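Lista de verificação: editor de PDF Ikum, posto Plokdale

1. Licença de código aberto arquivada: conforme.
2. Assinatura do instalador: conforme.

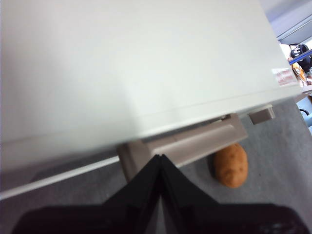

Qual é o limite de páginas por arquivo?
2000, com o cache padrão.

3. Macros desativadas: pendente em 4 perfis.
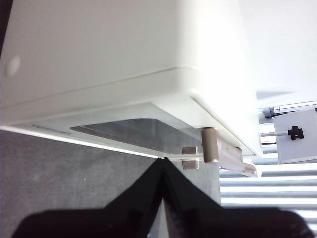
Quem libera os módulos externos?
Raed Bataineh, mediante pedido escrito.

4. Cópia das configurações: conforme, restauração em mais de 5 minutos.

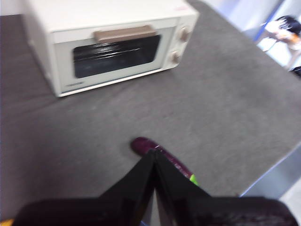 Noura Salameh

5. Registro de erros: rever em julho.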